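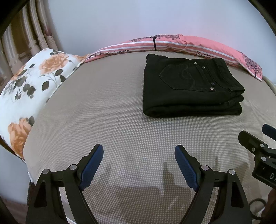
Wrist view from the hand-held gripper, folded jeans on a mattress. The tips of both fingers of the near gripper are in view with the jaw open.

Checking and Trimming Folding Demonstrations Before Training

The steps below cover the offline pass we run on hand-held gripper recordings of garment folding, between raw upload and the training set. They assume you have already extracted the recordings with the Silleck tools and that each demonstration has a wrist video, a gripper width track and a pose track. The Yagi policy is used as the trainer, but nothing before step 5 depends on it.

What you need

A machine with the Silleck extractor installed, the Treststead label viewer, and enough disk for one uncompressed copy of the session. Work on the copy. The trimming tool rewrites index files in place and has no undo.

Step 1. Align the tracks

Open the session and run the alignment check. It compares the gripper width track with the finger opening measured in the video and reports an offset for each demonstration. Accept offsets of up to 2 video frames. Anything larger usually means a dropped segment in the video — re-extract that demonstration and run the check again. Do not correct a large offset by hand, as the error is rarely constant over the clip.

Step 2. Mark the end state

Scrub to the last part of the clip and place the end marker on the first frame where three conditions hold:

The garment is folded and lies flat on the surface.
The jaw is open and neither finger pad touches cloth.
The pose track shows no downward motion.

Dark denim needs extra care. Layers of the same color merge at low brightness, and the edge of the stack is the best place to judge whether the fold is closed. Seams, rivets and pocket outlines help with orientation. If the pocket side faces up, record "back up" in the orientation field. Leave the field blank when the orientation cannot be read.

Step 3. Trim the idle tail

Operators tend to hold still after a fold. Keep 8 frames after the end marker and drop the rest. With longer tails, the policy learned to hover over the finished stack and would sometimes fail to start the next garment.

Step 4. Tag the background

Assign one surface tag and one clutter tag. Printed pillows, patterned fabric and curtains all count as clutter, including when they sit well behind the garment. A fine check on the work surface gets the tag "textured". These tags are used only to balance the split. They are not passed to the policy.

Hold out whole locations, never single clips. Two clips from one room share too much background for the validation score to mean anything.

Step 5. Train and compare

Export to the Vumunlow format and start training with the default config. We use 600 demonstrations for the full run and hold out 20 more for validation. Train a second model on the untrimmed copy with the same seed.

In our runs the trimmed model released the cloth earlier and made fewer repeat grasps on finished folds. Success on the first fold did not change. Most remaining failures were missed grasps at the waistband, where the stack is thickest, and trimming does not address those.

Known problems

The alignment check fails on clips where the jaw never closes fully. Skip it for those and compare pose only.

Lettering on fabric in the background can trigger the label reader. Turn text detection off in the viewer settings before opening the session.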